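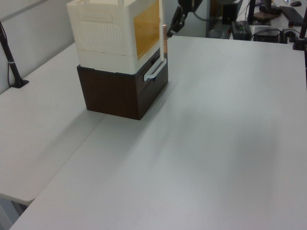

How to Trace a Family Through the Kirkudov District Biographical Registers

Research guide, Kirkudov Reading Room
Last revised 15 September 2026

The Kirkudov registers are a set of printed and handwritten lists in which district officers recorded the leading families, landholders and religious figures of the area. They were kept for administrative use and were not meant for publication. This guide explains how to locate an entry, how to read it, and how to cite it in your own work.

What the registers contain

The series runs to 4 volumes. The first three cover the valleys of Plullari, Mota and Grerkora in that order. The fourth is a supplement of corrections and late additions for all three valleys. Together they hold 697 numbered entries. An entry normally gives the person's name, father's name, village, position, and a short remark by the officer. Some entries also list sons and brothers.

Step 1. Establish the valley

Entries are arranged by valley first and by rank second. There is no single alphabetical sequence. If you know only the name of a village, consult the village list at the back of the Mota volume, which serves the whole series. Several villages moved from Plullari to Grerkora when the boundary was redrawn, and these appear under the older arrangement.

Step 2. Search under every likely spelling

Officers wrote names as they heard them. The same man may appear under two or three spellings, sometimes within one volume. Prepare a list of variants before you begin, and include forms with and without titles. Titles were often treated as part of the name and may stand first in the index.

Step 3. Read the entry in full

Abbreviations are explained on the opening leaves of the Plullari volume. The letter "s." means "son of," and "b." means "brother of," not "born." Dates of birth are rarely given. Where an age appears, it is the officer's estimate at the time of writing and should be recorded as such.

Step 4. Check the supplement

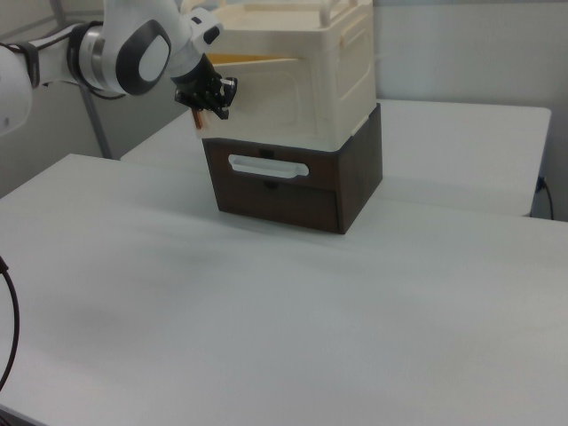 Step 5. Compare the entry with other sources

The remarks express the opinion of one officer, who may have served in the district for only a short time. Words such as "loyal" or "troublesome" describe a person's relations with the administration — they are poor evidence of character or local standing. Readers are advised to compare each entry with land records, family papers and, where possible, the accounts of descendants.

Step 6. Record and cite what you find

Give the valley, the entry number and the page, followed by the name exactly as printed. Your preferred spelling may follow in square brackets. A citation should take this form:

Kirkudov Registers, Grerkora, entry number, page, name as printed [modern spelling].

Entry numbers in the supplement begin again at 1, so the word "Supplement" must be included when you cite from it.

Access and copying

The original volumes are consulted by appointment. Requests should state the valley and, if known, the entry number. Readers may order copies of up to 3 entries per visit. Quotations of fewer than 1000 words may be published without written permission, provided the source is cited in the form given above. The reading room closes each May for stock checking, and requests received during that month are answered when it reopens.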